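Brelldale Center Opens Bag Lending Shelf for Residents

Light grey duffel bags will be available at the front desk beginning in April
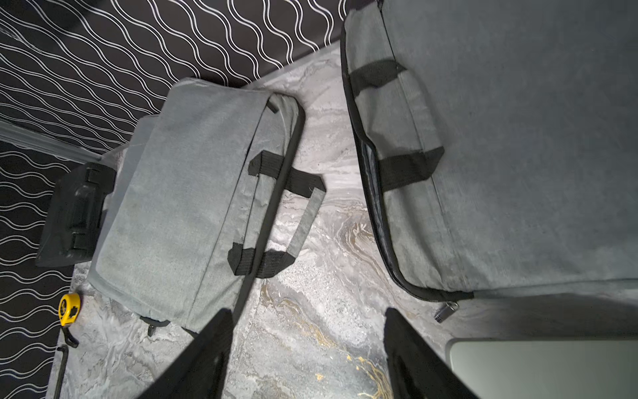 What residents can borrow

The Brelldale Community Center will begin lending duffel bags to residents in April, under a program approved by the center's board at its most recent meeting. The bags may be borrowed without charge by any household with a current center card.

The program opens with 74 bags. All are soft-sided duffels in light grey heathered fabric, with a black zipper along the top and a pair of carry handles in black webbing and grey fabric. They were purchased from Zatow, a regional supplier of sports and travel goods, with money set aside in last year's equipment budget.

"Residents have asked us for years whether they could take a bag home for a weekend, and we had nothing to offer them," said Ruth Tamayo, director of the center. "We lend folding chairs, tools and board games. A bag is a simple thing to add, and the requests we receive suggest it will be used."

According to the center, 133 households answered a survey on the lending service last fall. Respondents were asked which items they needed only a few times a year and would prefer to borrow. Luggage ranked second, after ladders. Several parents wrote that their children needed a bag for one week of camp and did not use it again until the following summer.

How the program will work

Bags will be issued at the front desk on Bhatt Street during regular hours. The standard loan is 13 days and may be renewed once if no other household is waiting. Each household may borrow up to two bags at a time. Requests for larger numbers, such as those from teams or school groups, should be made in writing to the lending office.

Borrowers will receive a card listing the number of the bag, the date it is due and the condition in which it was issued. Staff will check the zipper, the handles and the stitching where the handles join the bag, both when it goes out and when it comes back. Ordinary wear will not be charged. A bag that is lost or that cannot be repaired will be billed to the household at replacement cost.

The center asks that bags be returned empty, with all pockets checked and the zipper closed. Residents should not machine wash the bags. Spills may be wiped with a damp cloth, and anything more serious should be reported at the desk so that the bag can be cleaned before the next loan. Bags may not be used to carry fuel, paint, solvents or live animals.

Personal items left in a returned bag will be held at the desk until the end of the month and then handled under the center's lost property rules.

Changes to the lending room

To make space for the new shelf, the lending room has been rearranged. Hand tools and measuring equipment, which had been kept near the door, now occupy the wall beside the window. Board games and puzzles have moved to the hallway cabinet. The catalog, which lists 280 items with the new bags included, has been updated and may be consulted at the desk or requested by mail.

Gaurav Rana, who supervises the lending room, said the bags will be stored flat on open shelving, with their handles facing out.

"They take up very little space when they are empty," Mr. Rana said. "We looked at hard suitcases as well, and we would have been able to store far fewer of them. Most of what people described to us was a short trip, a hospital stay or a week at camp, and a duffel suits that kind of use."

Mr. Rana added that staff will keep a record of how often each bag is borrowed. The figures will be presented to the board in the fall, together with a recommendation on whether to buy more. Smaller bags and a limited number of garment bags have been suggested, but no purchase has been approved.

Packing session planned

A packing session will be held in the Lustudano Room during the first month of the program, beginning at 6:30 p.m. The session will cover how to fold and roll clothing for a soft-sided bag, how to place shoes and heavy items, and how to keep liquids separate from clothing. Attendance is free, but seating is limited and residents are asked to sign up at the desk in advance. Those who attend may borrow a bag at the end of the evening if they bring their center card.

A printed packing list for children's camps will be available at the session and at the desk. The list was prepared with the help of camp leaders in the area and covers stays of up to one week. Families are reminded to attach a removable name tag to a handle and not to write on the fabric.

Reservations

Reservations open at 9 a.m. on the first working day of April and may be made in person or by telephone. A household may hold one reservation at a time — a reserved bag that is not picked up by closing time on the day it is due out will be released to the next name on the list. The center expects demand to be highest in the weeks before the summer camps begin and encourages families with fixed travel dates to reserve early.

Residents who do not yet have a center card may apply at the front desk with proof of address. Cards are normally issued the same day. Households with overdue items from any part of the lending service must return them before a bag can be reserved.

Donated bags cannot be accepted at this time. Questions about the program may be directed to Mr. Rana at the lending office, which is open during the same hours as the front desk.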